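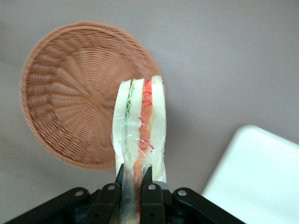
Musyoka Tanui wrote back on the abstract to ask why a talk on bread going soggy needed a water activity meter at all, when anyone with a thumb can tell. I said I would answer it on the first slide. The thumb gives one number per sandwich, at the end, and destroys the sandwich. It can't separate crumb that took up water from the filling from crumb that took up water off the inside of the wrap. Those two have different fixes, and the rest of the talk depends on keeping them apart.

Notes for: Moisture movement in wrapped sandwiches over one day of storage
May 19, 2024
Slot is 25 minutes including questions. Slides 6 and 9 can be dropped if the previous talk runs over.

Slide 2. Terms

Moisture content is grams of water per 100 grams of food. Water activity is how available that water is, on a scale from 0 to 1. Water moves from high activity to low activity, whatever the moisture contents happen to be. Say this twice. Half the room will have worked only with moisture content and will expect the wetter item always to lose water to the drier one.

Sliced tomato sits very close to 1. White sandwich bread is lower, usually in the mid 0.90s. The gap looks small on the page and is large enough to soften a slice before lunch.

Slide 3. Where the water goes

Draw the three paths on the board if there is one.
Path A: filling into crumb, direct contact.
Path B: filling or crumb into the headspace, then back onto bread as condensate.
Path C: out through the film or the fold.

Path C is small in a tight wrap with a decent film. It gets large when the fold opens. Leave the vapor rate formula on the slide but don't read it out.

Slide 4. Sandwiches and storage

We made 128 sandwiches at the Rillcombe kitchen, all from Triệu white loaves, same slice thickness, crusts left on. Each was weighed before wrapping and again at unwrapping. Half had a fat layer (butter, edge to edge) and half had none. Filling was chicken and tomato throughout. Tomato was sliced and used straight away in one half of each group and salted and drained on a rack in the other half.

Wrap was Jarnutine film, single layer, fold underneath. Storage was in the Rillcombe walk-in, on open shelves.

Mention that the butter was spread at room temperature. Cold butter tears the crumb and leaves gaps, and the gaps behave like no butter at all. We lost the pilot run to this in March.

Slide 5. Instruments

Clavell temperature loggers, one per shelf and one outside the door. 3,260 logger readings after removing the stretch when the door was propped open for a delivery. Water activity was measured on crumb plugs taken from the center of the lower slice and from 10 millimeters in from the crust. The meter was checked against salt standards at the start and end of each session. Drift was within the maker's limit on all but one session, and that session was rerun.

203 plugs in total. Not every sandwich was plugged in both places. Someone will ask for the breakdown, and it is in the handout, table 2.

Slide 6. Temperature (can be dropped)

The top shelf ran warmer than the bottom shelf all day. The spread matters less than the cycling. Each time the door opens, the film cools and warms before the bread does. When the film is colder than the sandwich, water condenses on its inner face. Point to the sawtooth on the plot. Don't explain the compressor cycle unless asked.

Slide 7. Result one: fat layer

Butter slowed path A and did nothing measurable for path B. The center plugs under butter stayed close to their starting value through the afternoon. The edge plugs did not. Most edge plugs were outside the butter line by a few millimeters, in spite of the instruction to go edge to edge. Treat this as a finding about spreading as much as one about butter.

Slide 8. Result two: draining

Salting and draining the tomato removed free juice and lowered the water activity of the slice very slightly. The effect on the bread was larger than the activity change alone would predict. Our reading is that liquid juice soaks in by capillary flow, and that this is much faster than vapor transfer in the first hour. We didn't measure flow directly. State that plainly before someone else does.

The drained and buttered group had the firmest crumb at unwrapping. The undrained and unbuttered group had the softest. The two middle groups overlapped, and I would not rank them.

Slide 9. Wrapping while warm (can be dropped)

A side test of 74 sandwiches, separate from the main set, with the chicken still warm from the oven when the sandwich was closed. Condensate was visible on the film within minutes. Top slices were worse than bottom slices, which is the reverse of the main set. Cooling the filling fully before assembly removed the difference. This is standard food safety practice anyway, so the slide only adds a second reason for it.

Slide 10. Limits

One bread, one film, one filling pair. White bread with a closed crumb is the easy case. Sourdough with large holes lets liquid through along routes that a center plug will miss. No toasting. No mayonnaise, which is mostly fat but carries its own water phase and should not be assumed to act like butter. No sensory panel, so nothing here says at what point a person would object.

Slide 11. Practice points

Cool the filling. Drain the tomato. Spread soft fat all the way to the crust. Wrap tight with the fold underneath and leave it alone. Keep the stock away from the door.

Likely questions

Lettuce as a barrier: works while it stays dry and whole. We have no data.
Paper wrap: path C becomes the main path and the crust dries out. A different talk.
Freezing: not covered. Ice crystals change the crumb and the plugs are not comparable.
Raw data: the handout has the address, and the logger files are plain text.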